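Call for Participants: Digital Payments User Study

Quinlan Institute for Financial Policy
Reference 2835

The Quinlan Institute invites applications from adults who wish to take part in a study of stablecoin payments and household remittances. The study is conducted jointly with Dornano, a licensed payment services firm, and will examine how senders and recipients understand fees, exchange rates and the legal protections that apply to digital wallets.

The Institute will enroll roughly 300 participants. Each participant will attend two interviews and keep a written record of transfers for 8 weeks. Prior experience with cryptocurrency is welcome but not required.
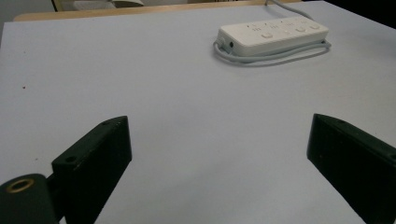
Pale matte tabletop with a light wooden edge behind it.

Applicants must:
- be at least 18 years of age;
- have sent or received money across a national border since August;
- hold a bank account or a registered electronic wallet in their own name;
- be able to attend both interviews in person at the Institute's Alon Street office.

Employees of Dornano and members of their households are not eligible. Participants will not be asked to buy, hold or sell any digital asset, and no investment advice will be given at any stage.

Compensation is paid by bank transfer after the second interview. Personal information will be stored separately from interview records - participants may withdraw at any time by written notice.

Applications must be received by 9th December. Forms are available at the front desk or by mail on request. Questions may be addressed in writing to Aníbal Zapata, Study Coordinator, and should quote the reference number given at the top of this notice.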